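Menska Mattress Protector: Set-up and Care Guide
Revision 08/04/2022. Prepared by Amado Pangilinan, Clekdale Bedding

4. Folding light cloths on the bed

The quilted side of the protector may be used as a folding surface for scarves, shawls and other thin cloths. Fit the protector first (section 3).

4.1 Move pillows to the far side of the mattress.

4.2 Smooth the quilting from the centre outwards. The stitched grid should run straight.

4.3 Lay the cloth face down and line up one edge with a row of stitching.

4.4 Fold into a rectangle for a drawer, or into a triangle for a hook or rail. Printed satin-type fabrics hold a soft crease only. Do not press the fold by leaning on it.
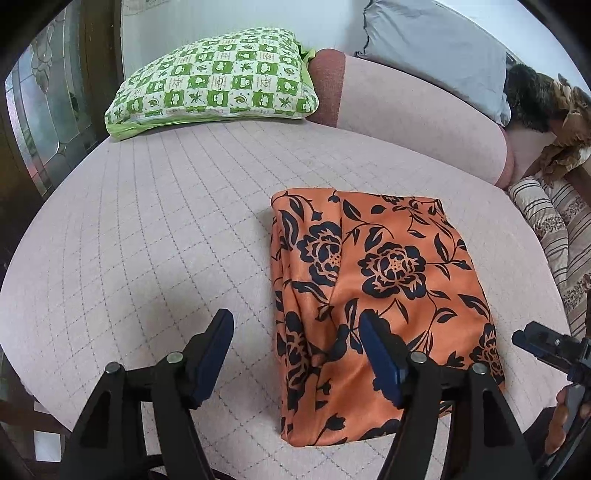
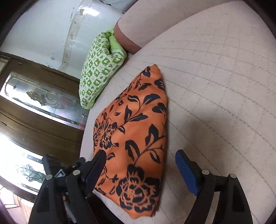

Orange cloth with black floral print on the quilted surface: rough rectangle (first), rough triangle (second).

4.5 Check the edges. If one side is bunched, open the last fold, draw the fabric flat and fold again.

4.6 Lift the finished cloth with support underneath. Do not drag it across the stitching.

Note: A square of side 33 cm or less is easier to fold on a table.

CAUTION: Remove rings and bracelets before handling satin-type fabrics. Snagged threads cannot be repaired.

CAUTION: Do not iron on the protector. The filling may be damaged even at a low setting.

5. Storage

5.1 Store folded cloths in a dry drawer, in stacks no higher than 16 cm.

5.2 Refold along new lines each November to avoid permanent creases.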